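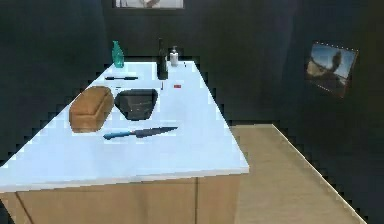
Sim kitchen benchmark: is the gap in the method or in the renderer?

gripe_torque
July 2023
Finally finished rerunning the Sarnia policy on the Evcombe kitchen tasks. The write-up by Lena Nowicki claims that training on randomized clutter makes the thing robust to clutter. I got 34 percent success on "pick up the red block" with the bread, the pan and the bottles left on the counter. Same seeds, same checkpoint. My houseplant has a comparable record and needs less GPU.

ommittal
Did you keep their camera pose? Omprakash Mittal here, I maintain the Joshi port. The policy is touchy about the viewpoint. Two degrees of tilt and it starts grasping at the pan handle like it owes it money.

gripe_torque
Kept the pose. Checked it twice, then had a coworker check it, then felt silly.
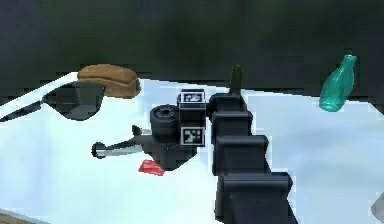
My guess is that the arm is the trouble. Once it reaches over the counter it hides a good part of what's behind it, and the shadows it throws are darker than most things in the training set. The randomization covers objects and textures. It never touches the lighting, going by the config files. So we have a method that's robust to everything except its own elbow.

slowloop
Disagree. I ran Riltier on the same tasks with the shadows switched off and gained 2 points. That's noise. If shadows were the problem you'd see a lot more than that.

gripe_torque
Riltier uses depth though. Of course it doesn't care about shadows.

slowloop
It uses depth for the grasp. The approach is all RGB. Page four, under the figure with the unreadable legend.

gripe_torque
Huh. OK, I withdraw the "of course" and keep the rest.

ommittal
Could both be small next to the reset bug. In the older build, objects spawn a hair above the counter and settle while the policy is already taking its first steps. Bottles are the worst for it. Which build are you on?

gripe_torque
...the older build.

slowloop
Beautiful thread.

ommittal
Port has the fix on the dev branch. I'll tag a release in August, unless the tests keep failing, and they have been very committed to that.

gripe_torque
Rerunning on dev now with the lighting randomized in one arm of the comparison and left alone in the other. Will post both numbers, even if slowloop turns out to be right.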